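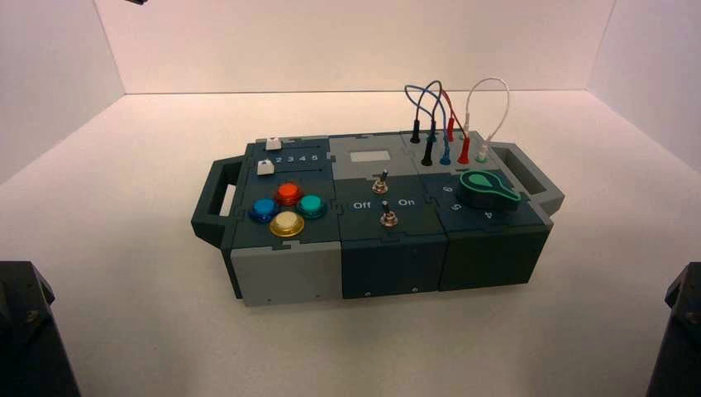 The task box on the bench at Plandside, with the test leads plugged in and the dial at the front right.

Last April the members of our shared workshop had to decide what to spend on next. There was money for a second pair of arms or for more things for the arms to work on. I argued for the second option and lost by 2 votes. I have had time to think about it since, and I still believe we chose wrongly. I think a lot of home and small-workshop builds go wrong in the same way.

Plandside is a former tile showroom on the edge of Gendthorpe. It has good light and bad heating. The robotics bench takes up the back corner, and the project on it is called Sotelo, after the street where the first version was put together in a spare bedroom. It has two arms, a camera at the head end and a computer that is older than it should be. The members who work on it build it, mend it and teach it to do small jobs with its grippers. I look after the objects. That means the task box, the walls round it, the leads, the labels and anything else the arms are supposed to touch.

My view is simple. In a home build, the thing the robot works on deserves as much money and care as the robot does. Most people give it what is left over.

I can see why. An arm is exciting to build. You can see it getting better. A new wrist goes on and the old slop has gone, and you can show it to people. A box with switches on it looks like a toy for a small child, and visitors to Plandside say so. When our budget gets tight, the arms keep their share and the box is told to wait.

But consider what the box asks for. A push button wants a straight press and then a release. A slider wants a light grip and a steady pull along a line, and the knob on ours is small. A toggle switch wants a push from the side, in an arc, at a height where a finger can easily slip over the top. The dial has to be held and turned and then let go without turning it back. A banana plug has to go in straight, and it drags a wire behind it that will not stay where you left it. Those are different skills, and a machine that is good at one may be hopeless at the next. You will not find that out by stacking foam cubes, which is what we did for the whole of our first winter.

I don't regret the cubes entirely. They taught us to calibrate. They also gave us a very flattering picture of our own work. A foam cube gives way when you squeeze it too hard, and it doesn't mind which way up it lands. We wrote the word "reliable" in the log a great many times that winter. Then we put a row of jacks in front of the arms and stopped writing it.

The leads are the part I would defend to anyone. A wire is cheap, and it is the hardest thing on the bench. It loops up in front of the camera. It leans on the wire next to it. It never has the same shape two runs in a row. One of our members wanted to swap the leads for stiff pegs so that we would get cleaner results, and we would have. We would also have had a robot that could put pegs in holes. Anyone who has looked behind their own television knows that the world is not short of loose wire.

The other thing I would defend is the modules. Ours lock together along seams like a jigsaw, with the controls grouped by kind. When a section breaks we can take that section out. When the arms get used to one arrangement we can change it. Our earlier test piece was a single board with everything screwed down to it, and one cracked mount put the whole lot on the shelf for weeks. The present box also has a handle at each end, and I have been teased about them, but I carry the thing more than the teasers do.

The case against me was put best by Domingo Valdebenito, who built most of the first arm. He said that a poor arm makes every test a test of the arm. If the joints are loose, you can buy the finest box there is and all you will learn is that the joints are loose. He said a second pair would let two groups work at once, and that people who have to wait for a turn stop coming. I had no good answer to the last point on the night, and I have only half of one now. Turns do matter in a shared place. The bench rota had 4 names crossed off it over the year before, and I knew every one of them.

On the joints, though, I think he had it the wrong way round. We found out they were loose when the dial went in. The wrist kept stopping short of the number, always on the same side, and that sent us to look. The cubes had never shown it. A demanding object is a measuring instrument for the machine, and a cheaper one than most.

There is also the matter of cost. The vote was for a spend of £1,732. My list for the bench came to £101, for spare leads, another set of modules and better white panels for the walls. Both could not be had, because the arms took everything in the pot and my list was carried over. I don't think that was anybody being foolish. Small sums are easy to put off. They look as if they could be found at any time, and so they aren't found.

Clukmont, the workshop across the river, did it the other way. They have one arm, and it is a plain one. They have a whole cupboard of things for it to do: latches, taps, drawers, a row of old door bolts. I spent an afternoon there and came away envious of the cupboard. I didn't give the arm much thought.

The second pair is half assembled on our other bench as I write, and it will be a good piece of work when it is done. I will help with the wiring. I have also put my list back in for the next round, at the same price, with door bolts added.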